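Zorkwood Counter Arm
Serving arm for staff canteens and break rooms

Overview | Specifications | Working with it | Ordering

The Counter Arm sets out and clears small items on a service counter: mugs, steamer baskets, side dishes. It bolts to the wall or to the back of the counter and works within a reach of 35 inches. It does not cook, and it does not pour hot liquids.

Specifications
Gripper: two fingers, black, replaceable without tools
Camera: wrist mounted
Stored positions: 400
Power: standard wall outlet
Warranty: 4 years, parts and labor

What changes for staff
At the Prondale plant canteen, the arm took over the setting out of breakfast items in September. Hatsue Onishi, who runs the early shift there, used to spend around 60 minutes each morning carrying baskets from the steam table to the counter. She now spends that time on prep and at the register. No jobs were cut, but the work was divided up again, and the early shift starts later than it did.

There is new work too. Someone has to teach the arm where things go whenever the menu or the counter layout changes. At Prondale that is Florencio Montes, who had two days of training with us and now shows the others. Seasonal decorations count as a layout change. Run the teaching routine again after they go up and again after they come down.

Staff should agree on who can pause the arm. We recommend that everyone on shift can. The pause button is on the base, and a second one can be mounted at the register (sold separately).

Cleaning
Wipe the fingers with a damp cloth at the end of each shift. Remove them weekly and wash by hand in warm soapy water. Keep water away from the camera.

Ordering
Sold and installed by Cullen. Installation includes a site visit, mounting and staff training. Replacement fingers come in pairs. For lead times and service contracts, ask for Yaqin Kong at the Cullen sales desk.

Page updated 26 Apr 2021
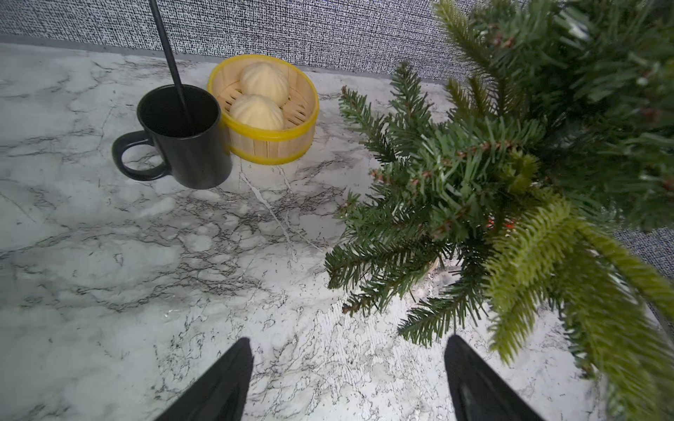
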